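Inicio | Incidencias | Base de conocimientos | Salas | Mi cuenta

Utilizamos cookies propias para mantener la sesión abierta. Aceptar | Configurar

Incidencia 452: líneas de la cuadrícula torcidas y cinta con juntas
Sala: Prenton
Abierta por: Leanne Treloar
Asignada a: Sakda Nuchit
Prioridad: normal
Fecha de apertura: 7 de abril de 2023
Estado: cerrada

Leanne Treloar escribió:

La cuadrícula de cinta azul de la sala Prenton no está a escuadra. Al colocar una pieza larga con el canto paralelo a una línea horizontal, el extremo queda desviado respecto a la vertical más próxima. Lo comprobé con la escuadra grande del armario y en el peor cruce hay 6 mm de diferencia de un lado al otro del cuadro. Las hojas de posición que usamos para anotar dónde va cada objeto dan por hecho que los cuadros son de 30 cm y que los ángulos son rectos.

Además, en algún punto la tira está hecha con dos trozos y se nota la unión. No sé si es de la instalación original o de un arreglo posterior.

Necesito saber si se puede corregir sin levantarlo todo. Adjunto lo que tengo.

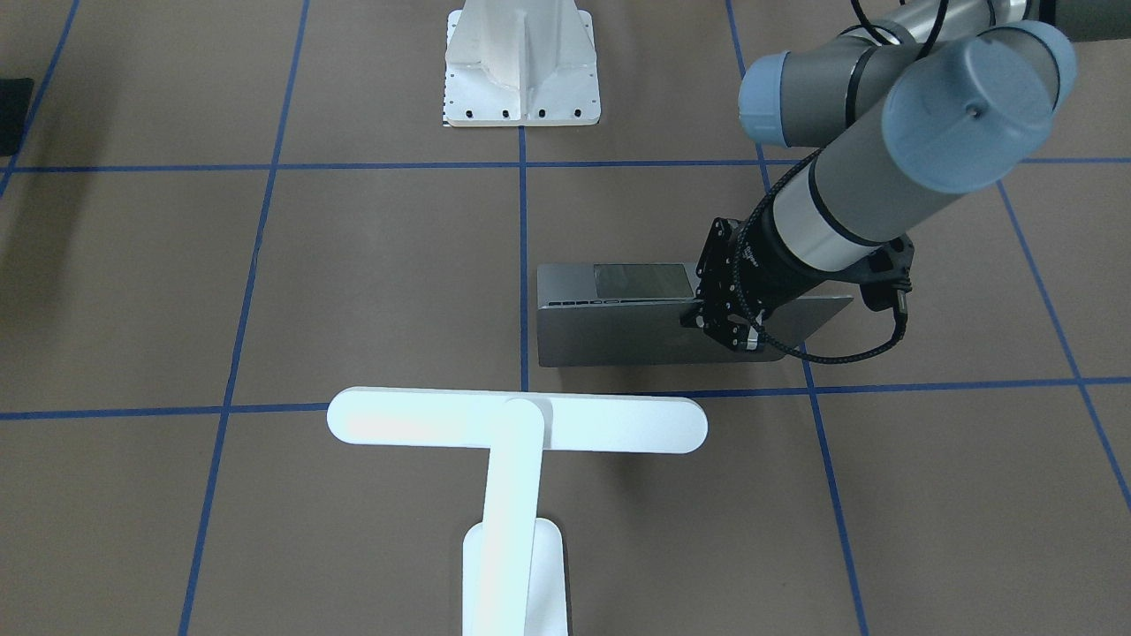 La lectura depende mucho de qué línea se tome como referencia. Si mido desde la horizontal de abajo, el error sale hacia un lado; si mido desde la vertical, sale hacia el otro. Jeptoo Mosoti repitió las medidas por su cuenta y obtuvo lo mismo, así que descarto un fallo de la escuadra.

Sakda Nuchit escribió:

Recibido. Antes de tocar nada, tres preguntas:

1. ¿La cinta es la Troko azul o la que quedaba de Boonyarit? Las dos son parecidas de color pero el adhesivo es distinto.
2. ¿Se ha fregado la sala con Bretach desde que se puso la cuadrícula?
3. ¿Se levanta algún borde al pasar la uña?

No tiréis de los extremos para enderezar una tira. La cinta cede un poco y luego vuelve, y el defecto aparece otra vez al día siguiente.

Leanne Treloar escribió:

1. Troko. He encontrado el cartón del rollo en el cajón.
2. Sí, una vez. Lo apuntó Gemma Fairclough en la hoja de limpieza.
3. En el cruce que he medido, no. En los extremos no lo he probado.

Sakda Nuchit escribió:

Entonces el adhesivo no parece el problema. La Troko aguanta el Bretach si se deja secar la superficie antes de pisarla. Me inclino por un error de trazado: se puso la primera línea a ojo y las demás se midieron desde ella, con lo que el desvío se fue copiando.

Por favor, manda una vista desde arriba de un solo cruce, cerca, con las dos tiras completas hasta donde se pueda. Quiero ver si la tira se curva o si es recta pero está girada. Son dos arreglos diferentes.

Leanne Treloar escribió:

Hecho.

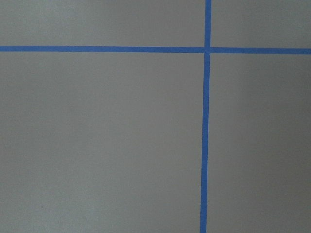

Adjunto 2. Cruce de las dos tiras. La vertical se inclina y su extremo inferior queda más a la izquierda; se aprecia una junta tenue a la derecha del cruce.

Sakda Nuchit escribió:

Gracias. Los bordes tienen alguna ondulación pequeña, normal en una cinta alisada a mano. Lo que me importa es la inclinación de la vertical. La horizontal también cae ligeramente hacia la derecha, pero parte de eso puede ser el ángulo de la toma, por lo que no voy a sacar medidas de ahí. Con tus lecturas de escuadra me basta.

La junta no molesta si está plana. Si al pasar el dedo se nota un escalón, hay que rehacer ese tramo.

Propuesta:

- Dejar las horizontales como están. Jeptoo me confirma por teléfono que entre ellas son paralelas.
- Retirar las verticales, despacio y en ángulo bajo.
- Limpiar los restos con un paño apenas húmedo. Sin Bretach en este paso.
- Marcar a lápiz los puntos cada 30 cm sobre la horizontal inferior y sobre la superior. Medir siempre desde el mismo extremo, sin acumular.
- Tender hilo entre cada par de puntos y comprobar la diagonal del primer cuadro antes de seguir.
- Pegar cada vertical de una sola pieza.

Rungnapa Sombatkul escribió:

Quedan 5 rollos de Troko en el almacén, los he reservado para esta incidencia. Son del mismo ancho. El azul de los nuevos puede verse algo más vivo junto al viejo.

Leanne Treloar escribió:

El tono nos da igual. ¿Hay que rehacer las hojas de posición?

Sakda Nuchit escribió:

Las anteriores al cambio, no. Pon una nota en la primera página diciendo que se tomaron con la cuadrícula antigua. Las nuevas se numeran aparte para que no se mezclen.

Leanne Treloar escribió:

Verticales sustituidas entre Jeptoo y yo. Diagonales comprobadas en todos los cuadros, la diferencia queda por debajo de lo que distingo con la cinta métrica. La junta de la horizontal está plana al tacto y la hemos dejado. Nota añadida a las hojas.

Sakda Nuchit escribió:

Cierro. Próxima revisión de la cuadrícula, en octubre. Si se despega un extremo antes, reabrid esta misma incidencia.

Contacto | Aviso legal | © Soporte de Salas | Volver arriba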